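Fliretari opens worktop storage programme for small kitchens

Kitchen planning firm Fliretari has begun a programme of layout trials for compact kitchens under its Rostunura range. The work concerns countertop appliances that stay out all day and compete with preparation space – air fryers in particular.

The first round of trials covers 37 layouts. Each is set out on a plain table and assessed on three points: clear working width, cord routing and access to the drawer handle. Wire racks are tested alongside the appliance as drying and storage space for mugs.

Air fryer and wire rack on the brown trial table:
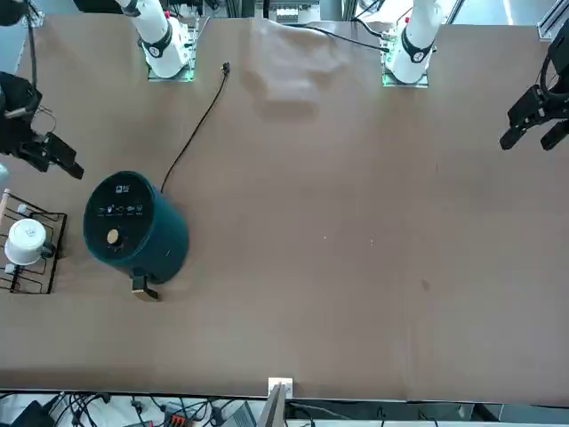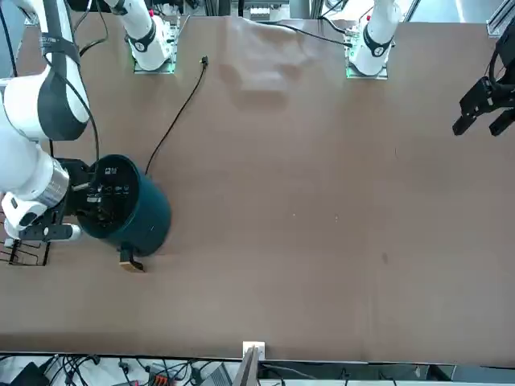 "A cylindrical appliance takes up little depth, but the drawer has to come out at the front," said Dagný Mogensen, head of planning at Fliretari. "We therefore measure the footprint with the drawer fully open. In our reference layout that figure is 535 mm."

Cord position is recorded separately. Layouts in which the cord crosses the preparation area are marked down and redrawn.

Wire racks for the programme are specified by Backlund. Golshifteh Sharifi, product engineer at Backlund, said rod spacing would be settled once the second round is complete.

Planning sheets will be available from September through Ravar showrooms, priced at 179 kronor per set. Each set contains 2 scale templates and a fitting guide.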